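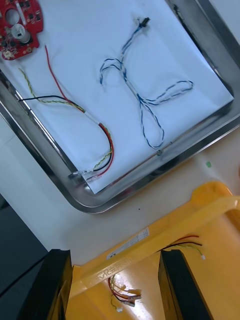
Etymology and use

Breadboard is a term for a trial version of an electronic circuit. Early radio hobbyists built sets on wooden boards meant for slicing bread - hence the name. Parts were held with nails or screws and joined by bare wire.

Later boards used rows of spring clips, so parts could be moved without solder. The Stoltine 300, a teaching board designed by Graça Rebelo, had 700 contact points and 2 power rails.

See also: Stripboard, Wire wrap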